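I finally made it to Follbridge on Thursday for the replay against Wallis, after missing the first game with a cold. Kickoff was at seven, and I was in my usual spot behind the dugout by half past six, with a tea and a meat pie that was better than last year's pies.

For those who don't follow the regional cup, Follbridge had drawn the first game away and should have won it. They had a two-goal lead with 20 minutes left and then stopped passing the ball. Everyone I talked to before the replay had a theory. Mine is that the midfield got tired chasing the wide players and the manager waited too long to make a change. Lizelle Shabalala thinks it was the goalkeeper, and we have agreed to leave it there.

The lineup had two changes. Thulani Engelbrecht came in at left back, and Cledwyn Morgan started up front in place of Liviu Bogdan, who was on the bench. I wasn't happy about the second one. Bogdan has been the only forward all season who looks for the ball when things are going badly. Morgan is quicker, but he drifts offside, and he did it twice in the first ten minutes.

The first half was slow. Wallis sat deep and let us have the ball in places where it didn't matter. Engelbrecht was good, though. He kept getting forward and put in three decent crosses, one of which Morgan headed over from close in. Wallis had one shot, a low one from outside the box, and it went in off the post in the 36th minute. Our keeper didn't move. Lizelle looked at me and I looked at the scoreboard. 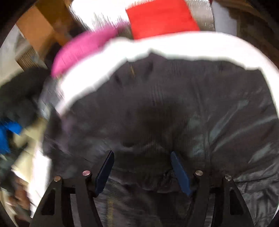
So was it the wrong call to leave Bogdan out?

For the first half, I think it was. Wallis had a back line that wanted to be run at from deep, and Morgan was standing on the last defender waiting for a pass that never came. With Bogdan dropping off, one of the center backs would have had to follow him, and that would have opened up the middle.

The manager seemed to agree, because Bogdan came on at the break. He didn't replace Morgan, which surprised me. They took off a midfielder and went with two up front – something we haven't tried since the preseason game against Ndlovu in January, when the field was half frozen and you couldn't judge anything.

It worked well enough. Bogdan won a free kick near the corner of the box within a few minutes, Engelbrecht took it, and it bounced through a crowd of legs and in. I don't know who got the last touch. The announcer gave it to Engelbrecht. After that it was mostly us, with Wallis clearing the ball as far as they could and walking slowly to every throw-in.

The winner came late. Morgan ran onto a ball over the top, onside for once, and squared it for Bogdan, who had an easy finish from the edge of the six-yard box. It ended 2–1. There were five minutes of added time and Wallis hit the bar in the last one, so I can't say it was comfortable.

Next up is Tidolel, away. They are a division above us and haven't lost at home since the fall. I'd start both forwards again and keep Engelbrecht on set pieces. The supporters' bus has 16 seats left, and Palesa Maluleke is taking names at the club shop before Saturday's league game. I've put mine down already.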